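# Getting out of a 3098 when both arms have hold of the same thing

So you've got two arms, one bundle of keyrings, and a red line in the Drarkari console that says `3098 HOLD: opposing load`. Neither arm will move, and the Open button on the left panel is grayed out (the one on the right works fine, which is exactly the trap). I hit this one every few days for most of October and did it wrong almost every time, so let me save you a bent finger or two.

What the fault means, as far as I can work out: arm A has closed, arm B has closed, and one of them started its retreat before the other let go. With a solid part like a mug you'd get a slip and a clatter and carry on. With anything that links together, the load goes straight through the rings from one gripper to the other, and both controllers decide they're being pushed. They both stop and hold. They're doing what they should!

## Don't do what I did

My first instinct was to hit Open on whichever side would let me. Please don't. The other arm is still pulling, and when the near one opens, the tension that was stored up in the joints has to go somewhere. Mine went sideways, fast, and flung a split ring over the wall. It missed me, but my face was closer than it should've been and I had no safety glasses on. I wear them now.

My second instinct was to reach in and unhook the rings with my fingers while the arms were "stopped." Also no. Hold is a powered state. The motors are live and a reset from the console will start them moving again, whether or not your hand is in there.

## Clearing it

1. Stop the task script first. If you skip this it'll retry the handover the second the fault clears.
2. Glasses on, and tell anyone nearby you've got a stuck handover.
3. In the console, drop the torque limit on *both* arms to 32 percent. Do it as a pair with the link box checked. If you do them one at a time the stronger one wins and drags everything over to its side.
4. Wait for the load numbers to stop drifting.
5. Jog the arms toward each other in the smallest step you have until the opposing load reads near zero. Watch for slack in whatever they're holding, too, because I trust my eyes a bit more than the number.
6. Open the receiving gripper. Then the giving one, if you want the thing on the table.
7. Cut motor power with the switch, not from software. Now you can put your hands in.
8. Check the fingers. Look for a ring wedged behind a tip, and look where the cables loop at the wrist, because a ring can ride up there and you won't feel it until the next big rotation.
9. Clear the fault, home both arms at low speed with nothing in the grippers, and put the torque limits back. (I forgot that last part once and spent a whole Sunday afternoon wondering why everything had gone so weak.)

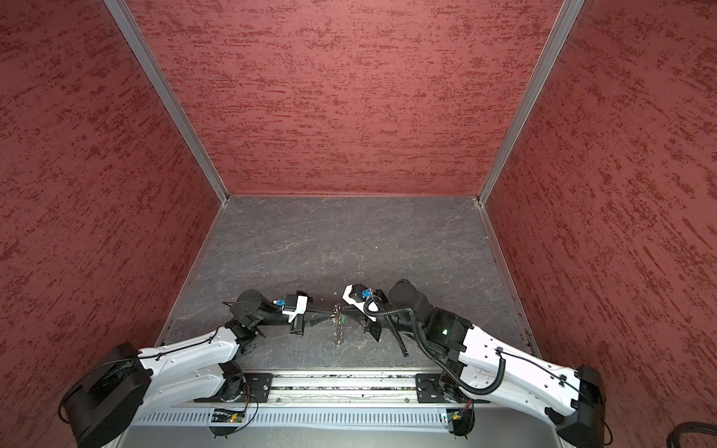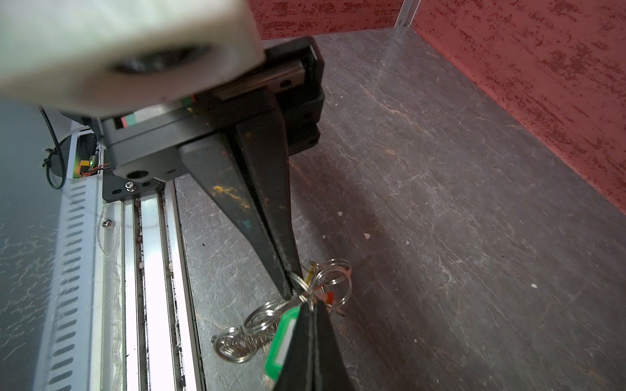
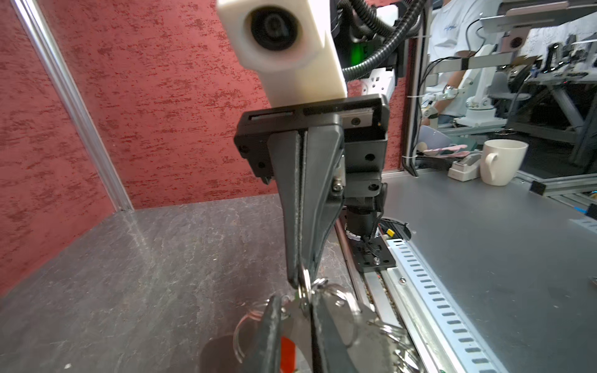 Rasa Petrauskas wrote in after trying the steps and thinks I've got step 5 too loose: "Pick one arm to move and leave the other alone. If you jog both, you can't tell which one is making the load go up, and the first time I tried it your way I walked them into each other." Fair point, and I've switched to doing it like that. I move the receiver and leave the giver parked.

Rasa also asked whether it's safe to raise the fault threshold so it stops tripping. You can, there's a setting for it, but I'd leave it where it is. I bumped mine up for a while, and sure, the 3098s went away, and then a finger mount cracked.

## Making it happen less

The fix that did the most for me was a delay. In the handover block there's a field called `release_confirm`, and mine was set to zero from the template I'd copied. I put in 500 milliseconds. The giver opens, waits out that half second, checks its own load, and only then does anybody retreat. It feels slow when you watch it, but I ran 12 handovers in a row that evening without a single fault, which had never happened before.

A few smaller things:

- Have the receiver grab low on the bundle. If both grippers go for the same spot, they can end up closed through the same ring, and then no amount of delay will help.
- Retreat straight back along the finger direction for the first bit. My old path lifted right away, and that's how rings get hooked.
- Wipe the fingertips. Old paint and tape gunk will hang on to a ring that should've dropped.
- Check that both arms agree on which one is the giver. After a restart mine sometimes come up swapped, and I haven't found out why yet.

If you get a 3098 with *nothing* in the grippers, none of this applies. That's a calibration problem or a cable pulling on the wrist, so leave the power off and look at the cables before you touch any settings.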